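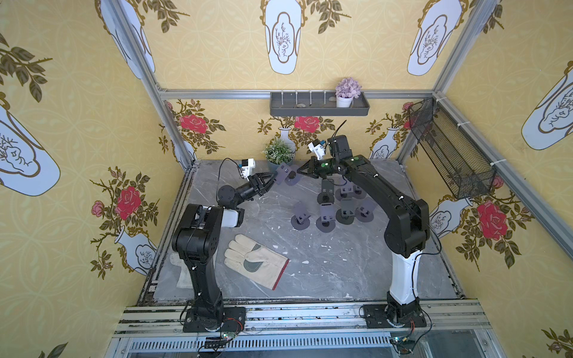 How Do Two Robot Arms Work Together?

The Haldane Robotics Club is open to pupils aged nine to thirteen. This term, members are learning how two robot arms can share one job.

A robot arm is built rather like your own. It has joints that bend, as your shoulder and elbow do. At the end is a gripper, which has two fingers and can pinch an object and hold it.

Each arm also has a small camera near its wrist. The camera helps the robot to find things such as a glove or a suction-cup mount. The pictures travel along a cable to a computer.

Using two arms is harder than using one. If both reach for the same object, they may bump into each other. Members must therefore plan which arm moves first and where the other should wait.

Robots learn by practice. Our pupils aim to record 1000 short tries at picking up and passing objects before the Flistgate Schools Challenge in October.

Club leader Ishbel Skinner welcomes new members. Forms should be returned to the school office by September 20, 2019.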